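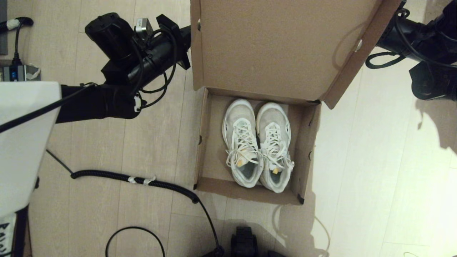
Wiremu Ellery wrote to me after my last column that a shoebox is trash the minute you get home, and that anyone who keeps one is one step from keeping the receipts, the bags and the string. He had plenty more to say, and he said it well, but I am going to argue with him anyway, because I love a shoebox and I think most of us give up on ours far too soon!

Shoes live hard lives. They get kicked off by the door in Rondanbridge slush and stepped on by everyone who comes in after. Then we wonder why they look tired by spring. Put a pair back in its box at the end of the day, side by side, toes to the back, laces tied loosely so the tongue stays put, and you will know where both of them are in the morning. I did this all through January with every pair I own (11, and yes, I heard you gasp) and I have not once gone out the door late with one shoe in my hand.

Old shoes deserve it too, maybe more than new ones. A worn pair with gray creeping into the mesh has already shaped itself to your feet -- why should it get the floor while the stiff new pair gets the cardboard? 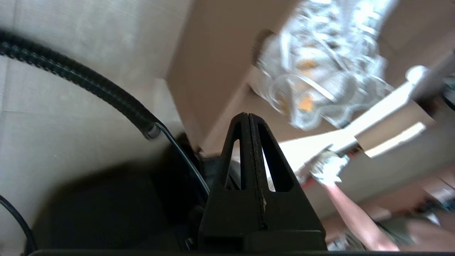

Light tile, whether wall or floor.

Wiremu's best point was about space. Boxes are bulky, he says, and my closet must look like the back room at Whitfield. Well, it does, a little, and I like it. They stack, they have flat sides, and you can write on the end with a marker. I priced the clear plastic drawers at Surholm and walked out again. A shoebox comes free with the shoes, it breathes a bit, and when it finally gives out at the corners you flatten it and put it out with the papers.

And please, keep the crumpled stuff that comes in the box!

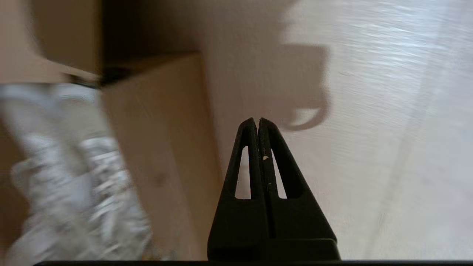
A wad of it in each toe holds the shape over a long summer, and it goes between glasses when you move. When I left my old place on Ketuvside I wrapped every mug I had in shoe paper and didn't buy a single roll of anything. I still have a bag of it under the stairs, next to the boots.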